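Chapter 4

Good Manners at the Bench: Rules for Gripping, Holding and Letting Go

What this chapter covers

By the time you reach this page you will have read about how a robot arm moves, how it is told where to go, and how we keep it from going anywhere else. You may well feel that the hard part is over. I felt the same when I first learned the subject, and I was rather put out to find that a whole shelf of trouble begins at the moment the fingers close on something. An arm that moves beautifully through empty air is a fine sight, but most of us are paid to have it pick things up.

So this chapter is given over to holding. We shall look at the rules that a workshop ought to write down before a gripper touches its first workpiece, at the common ways in which those rules go stale, and at how to tell a sensible house standard from one that has merely been copied from somebody else's noticeboard. There is a little arithmetic in section 4.3, but nothing you need be afraid of, and you can read the rest of the chapter without it if you are in a hurry to get to the exercises.

You will need to have in mind the idea of a safe stop from Chapter 2 and the difference between a limit and a target from Chapter 3. If either of those has gone a bit hazy, do please go back and spend ten minutes on them. I shall lean on both quite heavily.

4.1 Why holding needs rules of its own

Think for a moment about carrying a tray of cups across a kitchen. You have a whole set of rules for this, though you have probably never said them aloud. You hold the tray level, you look where you are going, you squeeze a bit harder if it starts to slide, and if someone calls your name you don't swing round to answer. You learned these things by dropping trays.

A gripper has none of this behind it. It will close as far as it has been told to close and press as hard as it has been told to press, and if the part is two millimetres thinner than yesterday's it may sail across the room with its fingers shut on nothing at all - quite content, as far as its own records go. Every piece of ordinary kitchen sense has to be put in by a person, and it has to be put in as something that can be checked.

This is the first principle of the chapter, and I should like you to write it in the margin if the book is your own: a holding rule is only a rule if somebody can look and say whether it was kept. "Grip the part firmly" is advice. "Close at a set force of 30 newtons, and do not lift until both fingers report contact" is a rule. You can read the log afterwards and see whether it was followed.

Let me tell you about a workshop at Stalport, which will crop up now and again in the pages to come. They make drawer fronts and small shelves, and they had one gripping cell and a single laminated sheet of instructions, which had hung beside it for so long that the ink had gone brown. The sheet said that parts should be gripped "squarely and with care". Everybody on the day shift knew what this meant. The evening shift knew too, and meant something different by it. Both shifts produced good work until the cell was moved over to a softer timber, at which point one of them began to leave dents in the edges, and a great deal of time was spent arguing about whose fault the wood was.

What they needed was a plain statement of where the fingers should land, how hard they should press, and what should happen if either of those could not be managed. They wrote one in the end. It fitted on half a page, and we shall go through it in section 4.4.

4.2 Three questions to ask before the fingers close

The half-page began with three questions, and I have used them in my own teaching ever since, so here they are in the order I like best.

Where may it be touched? Almost every part has surfaces that can take pressure and surfaces that can't. A board is usually happy to be held by its two long edges and much less happy to be held by a finished face. Mark the permitted surfaces on the drawing. If there is no drawing, make one, even if it is only a pencil sketch with a couple of arrows on it.

How much force is enough, and how much is too much? These are two separate numbers and they should be written down separately. The lower one is the force at which the part stays put during the quickest movement you intend to make. The upper one is the force at which you first see damage, less a fair margin. If the two numbers cross over, you don't have a gripping problem that can be solved by fiddling with the settings. You need different fingers, or a slower arm.

What is the part to do if everything stops? I find that this is the question students leave until last and then forget. When the power goes, does the gripper hold on or let go? Either may be right. Over an empty bench, a dropped board is a nuisance. Over a person's foot it is a good deal worse. The house standard must say which is wanted, and the gripper must be one that can do it.

It helps to practise these questions in simulation before anyone goes near a real cell, and most courses now do. A simulated board costs nothing to crush, and you may run the same grip 60 times over a cup of tea. Look at where the contact falls, since that is the part which carries over best to the bench.
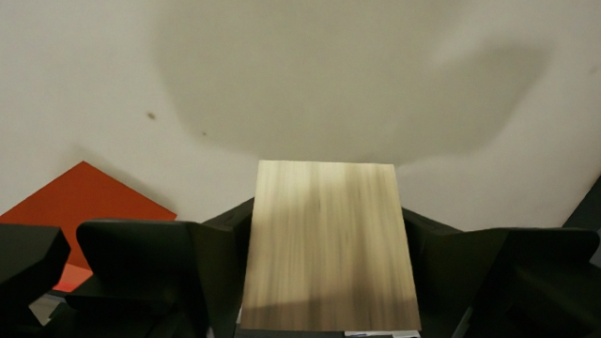
With a wooden board held by its left and right edges like this, the face is left free, and an inspector can look it over without asking for it to be put down. Your sketch for a grip of this sort should show both contact areas, and it should also show how far up each edge the fingers are allowed to reach. A note of the grain direction is worth having too, for reasons that any joiner will be glad to explain to you at length.

A reader of the first edition wrote in to object that simulation makes people lazy about force. Her complaint was that her trainees at Nulent would arrive at the real bench with a number from the screen and treat it as holy, when the contact model behind it had been set up for some other material altogether. She wanted the chapter to say outright that no force figure from a simulated grip should go into a house standard until it has been tried on the real part, and she wanted it said before the exercises, where people would see it.

I think she is quite right, and I am happy to say it outright. Take the position of the grip from your simulation, and the order of the movements, and the list of things that might be bumped into on the way. Treat the force as a first guess. Start your bench trials well below it and come up slowly, with a part you don't mind losing. Write the tested figure in the standard, and beside it write the material and the finger pads it was tested with, so that whoever comes after you can tell at a glance whether it still applies.

4.3 A little arithmetic

Suppose we have a flat part weighing 8 newtons, held between two upright fingers, one at each edge. The only thing stopping it from sliding down is friction at the two contacts. If each finger presses with a force F, and the coefficient of friction between pad and part is 0.4, then each contact can support up to 0.4 times F, and the pair of them can support twice that.

To hold the part still we therefore need 0.8 times F to be at least 8 newtons, which makes F at least 10 newtons. That is for a part hanging quietly with nothing else going on. The moment the arm speeds up or slows down, the part asks for more, and a sensible standard allows for it. Many workshops multiply by two for gentle movement and by three where there is a sudden stop to be survived. With the larger factor we arrive at 30 newtons, and you now know where the figure in section 4.1 came from.

Do notice how much hangs on that 0.4. A dusty pad may manage only half of it, and then our minimum doubles without a single setting having been changed. For this reason the cleaning of pads belongs in the standard itself, with an interval against it. It is very often found on a separate housekeeping list, where it is the first thing to be dropped in a busy week.

4.4 The half-page, line by line

Now we can come back to Stalport. Their standard is given below much as it was first pinned up, with the spelling tidied.

Grip on long edges only. No contact with the face.
Set force 30 newtons. Upper limit 35 newtons, not to be changed at the cell.
No lift until both fingers report contact.
If contact is lost during a move, stop and hold. Do not try to grip again.
On loss of power, fingers stay closed.
Pads wiped at the start of each shift and after any change of timber.
Any change to this page is signed for and the old page taken down.

Read it through twice, and as you go, ask of each line whether you could check it yourself if you walked in tomorrow with only the logs and a torch. I believe you could check all of them bar one, and finding that one is the first exercise at the end of the chapter.

You may also like to compare it with the standard from the Rungrueang training cell, printed in Appendix B, which runs to several pages and deals with glass. It is a much stricter document, and it needs to be, but you will recognise the same three questions underneath it. Keep a finger in that page as you read on, for we shall want it again in section 4.5, when we come to the matter of who is allowed to change a limit and how the change is recorded.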